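The Desk at Hinddale

The regional office of Nullow was to close in April, and the clerk assigned to desk 113 had been instructed to leave it fit for inspection. The notice from Cruickshank allowed until 8 in the evening. The faint smudge on the desktop had outlasted three supervisors. 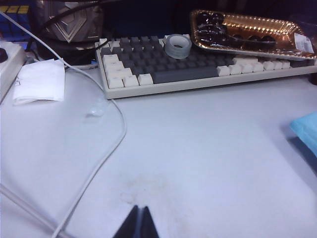
PART TWO: SMALL ITEMS

The tape had been set down on the keyboard, and the clerk let it remain there – the notice did not mention tape. It required only that all property be entered on the form, which provided 12 lines. The keyboard was entered on the first.

The monitor was entered on the second, with its screen dark. The blue partition belonged to the building and could not be listed. The clerk considered the yellow item in front of it for a long while, then wrote "yellow, one."

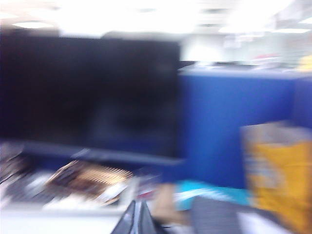

PART THREE: SIGNATURE

The form was signed and placed in the tray for Drurnura. The clerk put on a coat and sat down again to wait for the inspector.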